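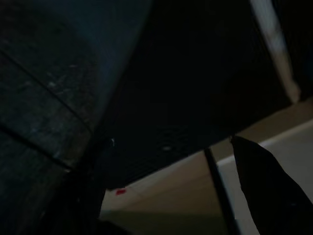

Progress on the arm has been good since the November report, and the money from the Gradden small projects fund is nearly all turned into parts that move. The build is a secondhand arm on our own base, with a gripper we designed and printed at the Balosside shared workshop, and the goal is still the one in the application: an arm that can fetch and hand over parts for members who find reaching hard. The wrist camera is now mounted and sending pictures. It sits so close in that a scuffed teal surface can take up the whole left side of the view, a bit blurred, while one dark finger pokes up from the bottom right corner. I love this view! It has also given me a to-do list. The finger is nearly black, and against another black object it would be very hard to pick out. Against the white it reads clearly, even in low light. The little red mark is easily the strongest color in there, so small red patches on the fingertips are next.

What got done

The gripper is on its third version. The first two cracked at the same spot, right where the finger meets the carrier, so I thickened that corner and turned the part on the print bed so the layers run the other way. Version three has now done 263 open-and-close cycles on the bench with no crack that I can find. The target in the application was 300, and I stopped short only because the workshop was closing for the night. I'll start over from zero and run the full set in one go, which seems fairer.

The Doležal controller board arrived and went in without much fuss (one connector was the wrong gender, and a member had the right one in a drawer). Motion is so much smoother than it was on the old board. The elbow used to shudder on the way down and now it just goes down. People keep stopping by to watch it, and two of them have asked to help with the wiring.

What is behind

Cable routing. The wrist now carries power, signal and camera leads, and they still snag when the last joint turns past halfway. I tried a spiral wrap and it was too stiff. A fabric sleeve is the next try.

Light is the other one. The camera does fine near the window and poorly everywhere else. I'd like to fit a small lamp beside it before I touch any of the software settings.

Money

There is $17 left in the parts line. The sleeve and the lamp should both fit inside that if I use the lamp kit already on the workshop shelf. I am not asking for more at this stage.

Next

Full cycle test on the gripper, then red patches, sleeve and lamp, then a first handover trial with a person seated at the bench. Jastholm has offered us their bigger room for the trial on a Thursday evening, and anyone from the fund would be very welcome to come and have a part handed to them. The emergency stop is wired and gets tested at the start of every session, and that will stay the rule on the night.

Drawings for gripper version three are in the shared folder, along with the cycle log.

Contact: Balosside Shared Workshop, arm project | © Balosside Shared Workshop | Back to top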